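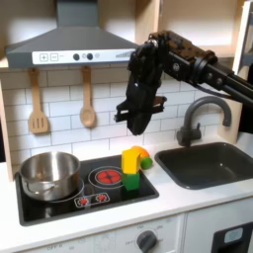 ## Does your range hood do anything?

*11/9/20*

Loltari's fall sale flyer landed in mailboxes last week, and half of it is range hoods. The one on the front promises "restaurant-grade air" for any home cook. I have my doubts.

Start with the number in large type. The flyer says the hood moves 600 cubic feet of air a minute. Moves it where? Read the small print and you learn that the model on sale is ductless, so the air goes through a charcoal filter and comes right back out over your head. A filter like that may catch some of the smell. It won't get rid of steam, and it won't do a thing about the heat. The ducted version costs $1,000 more, before you've paid anyone to cut a hole in your wall.

Then there's the replacement filter, $40 each from the store on Jaramillo Street. Loltari says to change it "as needed." I asked at the counter what that meant and was told every few months, or maybe twice a year. Istby's hoods have a washable grease screen, but their brochure is just as vague about the charcoal one.

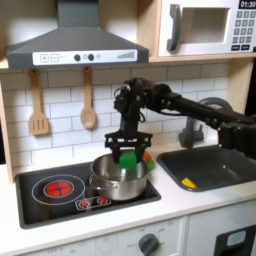
Noise is the other thing the flyer skips. Most people I know in Tavport own a hood with three or four speeds and have only ever used the lowest, as anything higher drowns out the radio. So the top number means very little in daily life. What you cook on matters more, and so does where you cook on it. A two-handled pot sitting on the right half of the stovetop, like the silver one in the photo, is off to one side, and a hood narrower than the stove will miss a good part of what comes off it - a lid would do more good, and you already own one.

If you're still set on buying, ask whether it vents outdoors, ask to hear it run on high, and ask the price of a year's filters in writing. The sale runs again in February, whatever the flyer says about last chances. My own hood is 20 years old and I open a window.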